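Filing Packet Check - Civil Complaints, Ginder Courthouse
Checked by: Ji-hoon Ham, Usier Legal Help Desk
Packet: 2109
Run this before Friday's window closes at 4:30.

1. Correct court named on page one - OK
Great start! The claim is for 2000, well inside the limit for the small civil docket, and the heading says so plainly.

2. Full names and addresses of all parties - FIX
The defendant is "Zinine" on the first page and "Zinine Flooring" on the third. Pick the registered name and use it all the way through. I love how fast this one is to fix, and it saves so much grief at the clerk's window.

3. Facts in date order, one per numbered paragraph - OK
Really clear work. Paragraph 6 (the August phone call) is a model of how to do it - short, dated, no name-calling.

4. Amount claimed adds up - FIX
The repair bill is 500 and the deposit is 300, but the total line only picks up the deposit. Please redo the math and initial the change.
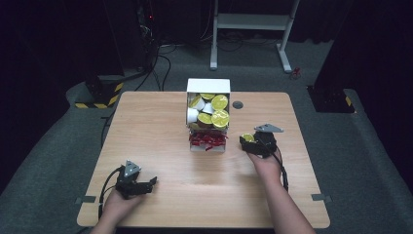 5. Exhibits labeled and mentioned in the text - OK, one comment
Exhibit C is the lease and it's never mentioned in the complaint. Add a line in paragraph 9 and you're set!

6. Signature in ink on the original - OK

7. Summons filled out, one per defendant - NOT DONE
There are two defendants and one summons. Galindo needs its own, with the address for its registered agent.

8. Copies - OK
Original, one for each defendant, one for your own folder. All there and all stapled in the same order, hooray.

9. Service plan written down - OPEN
Who is serving the papers, and when? It can't be you, so write the person's name on the back sheet.

Result: hold for items 2, 4, 7 and 9, then bring it back to the desk for initials.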